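How to get old tea out of a square tin (and the smell with it)

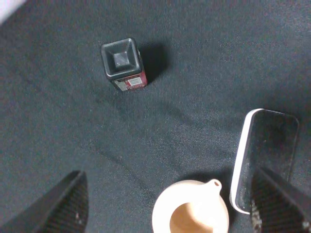 The tall tin and the black tray, on the dark grey cloth.

Tall tins with a squared-off black top are very good at two things: keeping air out and keeping smells in. The second is a nuisance if the tin used to hold smoked tea and you would now like it to hold biscuits. I have made the biscuits. They tasted like a bonfire that had been to a wedding.

The method takes one evening of doing very little and a few minutes of doing something. It works on tea and coffee tins. It does not work on anything that has held curry powder, and I say this as the owner of a curry powder tin.

What you need

A dark cloth, preferably one you don't mind shaking out of the window
A shallow tray with a rim
A dry pastry brush or a clean paintbrush
Bicarbonate of soda, 4 tablespoons
Washing-up liquid
A cotton bud or a wooden skewer
Kitchen paper

Tea dust is brown and so are most tables, but pale crumbs and bicarb show up beautifully on dark grey cloth, along with every bit of lint you own. Smooth the cloth out if you are that sort of person. I leave the creases in.

Step one: empty it properly

Hold the tin over the tray and tip it. Now tap the bottom with the flat of your hand, turn it a quarter, and tap again. You will get more out on the third tap than on the first two together, and it will be mostly dust. Don't drink it. My brother-in-law does, and calls it espresso.

Stand the tin back on the cloth and use the tray for everything that comes off it from here on. A tray with a raised edge is the whole secret of keeping this job on one table.

Step two: the top

If the black top on yours steps inwards to a little square recess, like this one, that recess is where the trouble lives. Dust slides down the sloping sides, settles on the flat bit and stays there for years. Brush it dry first. Wetting it straight away makes a paste, and then you are a potter.

Once it's brushed, wrap a scrap of damp kitchen paper round the skewer and work round the corners. Glossy black shows every smear, so finish with a dry piece. If the top lifts off, wash it separately in warm soapy water and leave it to drain. If it doesn't want to lift off, stop pulling. I bent the lid of a very nice tin from Stirkumach doing exactly that and it has rocked on the shelf ever since, like a small boat.

Step three: the inside

Put the bicarb in dry, close the tin, and shake it for as long as you can stand the noise. Leave it overnight. Next day tip the lot into the bin and wipe the inside with barely damp paper and one drop of washing-up liquid, then again with plain water.

Do not fill the tin with water. The seams will rust, and you'll find out in January when you open it to look for the nice biscuits. Dry it with kitchen paper and leave it open in a warm room for a full day.

Still smells? Repeat the bicarb. Still smells after that? Congratulations, you own a tin for pencils.

Step four: the outside

Patience with the printed sides, please. Red print in particular comes off on the cloth if you scrub it, and a mottled pattern will soon be a good deal more mottled than the designer meant. Use a soft cloth, hardly damp, and no bicarb at all, which scratches.

Small white labels can stay or go. If yours must go, warm it with a hairdryer and roll it up from a corner with your thumb. Leftover glue comes off with a dab of cooking oil, left for ten minutes and wiped away. Try the oil somewhere at the back first.

Putting something in it

Line the bottom with a square of baking paper. Shortbread keeps well, and so do dry noodles if you snap them. Buttons are fine. Loose sugar is a mistake in any tin with a fiddly top, and you'll be back at step two with the skewer before the week is out.

Search this site: type and press enter
145 shares
4 comments
Contact | © Tidstead 2023 | Back to top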